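Vorkilari (winter custom)

Vorkilari is a household custom of staying at home for several days in the middle of winter, practised mostly in the valley of Brodovura and in the nearby market town of Koval. During this period a family does not travel, does not receive guests from outside the street, and puts away ordinary work as far as it is possible. The word is used both for the days themselves and for the mood which is expected in the house, so that a person may say that she "had a good vorkilari" even in a winter when the snow was poor.

Origin

The custom is connected with the closing of the upper road, which in older times happened almost every winter. Families who could not reach the market used the days for mending clothes, telling stories and sleeping longer than usual. The local writer Arlindo Damasceno, whose book on the winter habits of the valley is the main source on the subject, believes that the name first meant only "the shut door". Other writers connect it with a dialect word for porridge. The question is not settled.
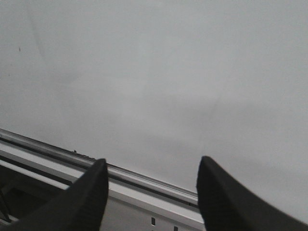
Damasceno also notes that the custom became weaker after the road was widened, and that for a whole generation it was kept mainly by older people. It returned when younger parents began to look for a quiet time without school and visitors.

Duration and rules

A usual vorkilari lasts from two to six days. It has no fixed date. In most houses it begins on the first evening of heavy snow after the new year, but families with children at school often choose a weekend and add a day to it. In Koval the winter of 2023 is remembered for an early start, on Saturday, January 21, 2023, when many families on the lower streets began together.

The rules differ from house to house. Shopping is done before the first evening. The telephone may be answered, but long calls are considered bad manners. Children are allowed to choose one meal, and adults are expected to eat it without complaint. Going out to clear the path or to feed animals is permitted and does not end the vorkilari. Going out to buy bread does end it, although many families pretend not to notice.

Food

The dishes are simple and are cooked slowly: bean soup, baked apples, barley with onions. A flat cake with caraway is made on the second day and is kept under a cloth. In some houses it is eaten only at night.

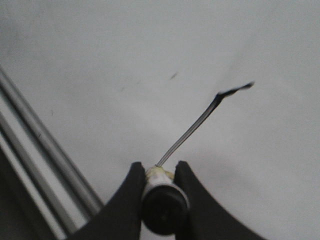
The cake is cut by the youngest person present, and the first piece is left for whoever wakes up last.

Outside the valley

Families who moved away took the custom with them. The largest group lives in Pelwood, where winters are mild and the days are chosen by agreement. Dalva Aguiar, who grew up there, collected 499 short accounts of vorkilari from former residents of the valley and their children. Many of them describe boredom on the first day and a wish to stay longer on the last. A few families in Pelwood keep a summer form in August, with closed shutters and cold soup. Damasceno does not regard this as a true vorkilari.

See also: Winter customs; Brodovura; Caraway cake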